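Our day at the Zamard woollen mill

We'd been meaning to get out to Zamard for years (it's one of those places you drive past on the way to somewhere else), so when the open day came up in May we packed a thermos and went. It's a 2 hour drive from us, the last bit on gravel, and we still managed to be early enough to get a park under the gum trees.

The tour starts in the old scouring shed, where the fleeces used to come in by the cartload, and you can still smell the lanolin in the floorboards. Our guide had worked there 17 years and knew every pulley by its nickname. She ran the big carding machine for us for a minute or so, and what a racket! The little ones loved it and one of the grandmothers went and stood outside.
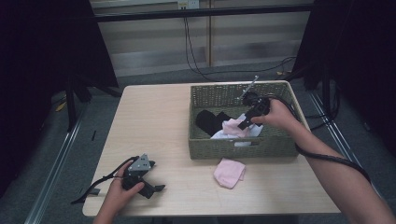

After that we went upstairs to the weaving floor, which was my favourite part by a long way. They have 3 looms going, all threaded up in different colours, and they were making the grey and mustard blanket that Nillix sells in town for a good deal more than the mill shop does. I bought one, of course, and then went back for a scarf.

Lunch was from the Salteo van in the yard: pumpkin soup and a cheese roll, and very nice too, though the queue was slow. If you don't like waiting, go before noon. The tea room has scones but they'd run out by the time we got there.

Parking is free, entry was a gold coin, and the stairs are steep, so wear sensible shoes. We came home by the Bae road to look at the river and didn't get in till after dark.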